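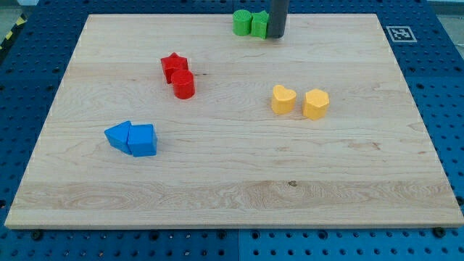 Fig. 1. Sorting by color: shape blocks in red, green, yellow and blue pairs, with the gripper next to the green star.

Week 9 handout: Can machines do chores yet?
Wed 26 October. Instructor: Nikau Te Moana

Read before class: the Gatano shop-floor report, sections 1 and 3. Skip section 2, we did it in August.

Where we left off. A dishwasher does a chore, but a person loads it. The machine gets a closed box, fixed racks and one job. Most of what is left in a house or a small shop is the loading part: pick up this thing, put it with those things.

Sorting as a test task. Putting blocks together by color (Fig. 1) stands in for sorting laundry, or parts in a bin. The robot has to:
- find each piece
- tell color from shape (the two red pieces are a star and a cylinder, and they still belong together)
- grip a piece without knocking over its neighbor
- know when it is done

The third point causes the most trouble. A cylinder can be gripped from any side. A star or a heart can't, and a piece touching another one leaves less room for the fingers.

Numbers from the Drerkthorpe trials, for discussion:
Attempts: 2000
Finished with no help: 816
Stopped by a person: 169
The rest ended with at least one piece in the wrong place. Is 816 good? Compare with what you would accept from a washing machine.

Terms: grasp, clutter, reset, cycle time.

For next week: pick one chore you did at home. Write down every step where you moved an object, and mark the ones you would trust to a machine now. One page. Satside group presents first, then Villaseñor group.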